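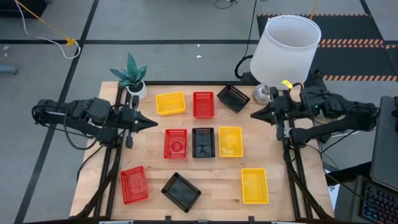

Seed Savers Wanted for the 2-Season Bean Trial

Get Involved > Heradon Seed Library > Calls

Posted 13/01/2026

The Heradon Seed Library is looking for 21 gardeners in and near Drestholm to grow a bean that may or may not be worth growing. It is called Grerna. It came to us in a jam jar with a label reading "Grerna, good climber, soup," and that remains the full extent of the scientific literature.

We grew a short row of it last summer. It climbed. As for soup, opinions were divided, and we would like more opinions, preferably from people who didn't have to weed the row.

What you get

A packet of seed, a growing sheet, and a notebook with a pencil tied to it. Please leave the pencil tied on. We started last year's pea trial with plenty of pencils and would rather not discuss it. There is no pay. You may eat whatever you don't send back, and if the crop is anything like ours, you'll be eating it for a while.

What we ask

Sow after your last frost, even if your neighbor is already out there bragging. Write down when the plants come up, when they flower, and anything that eats them. "Slugs, again" is a perfectly good entry. Keep Grerna well away from other climbing beans if you have the room. Let the pods on your best plants dry on the vine, then bring the seed to us in October, shelled, in paper. Plastic bags grow a kind of fur.

You'll need a sunny spot, some poles, and enough patience to leave good pods alone while everyone in the house asks what's for dinner. Balconies are fine if you have a deep pot. Past experience is welcome, though last year's heaviest harvest came from someone who had planted it all upside down, so far as a bean has an upside.

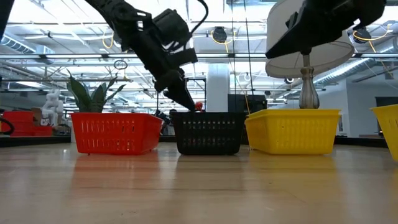
D. Kramer

The trial runs for two seasons, and we really do mean both. In the second one you sow what you saved, so if you've been careless with labels, you'll be the first to find out.

We have almost 900 seeds to share out, so packets will be modest. If you are the sort of gardener who sows three to a hole, please sow two.

How to join

Send a postcard or an email to the library desk with your name, your street, and a line or two about your soil. "Clay, sadly" will do. If more people apply than we have packets for, we'll draw names and keep a waiting list. Former pea trial growers may apply too, and can return their pencils at the same time.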